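Wiltden opens its teaching bench to small shops and food banks

09/06/2018

Hello from all of us at Wiltden! I'm Chaltu Tefera, I run the teaching bench, and I'm very pleased to say that from November you can come and show our robots your own shelf jobs.

The project is called Lunevetti, and there's no code to write. You sit at the controls, you move, and the two arms move with you (it feels odd for the first go or so, then your hands get the hang of it). Every run is saved, and those runs are what the arms learn from. My colleague Iddrisu Aryee and I have recorded 269 of them on the grocery task so far, and I still fumble the grip when I rush!

Groceries suit us because the packs are awkward. Spaghetti comes in stiff boxes and in clear bags, and you have to hold each sort a bit differently. Each arm has a little camera on its gripper, so the view from up close gets saved along with the moves.
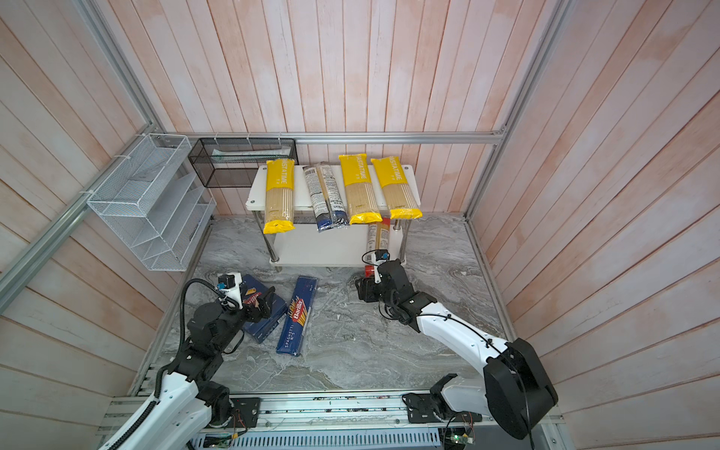
Sessions last 2 hours and there are 12 places in the first round, all at our Anderton workshop. Bring your own packets if you like, we'd love some new shapes to try. You'll go home with a copy of every run you record.

To book, or to come and have a nose round first, ask for Telmo Miranda at the Wiltden front desk.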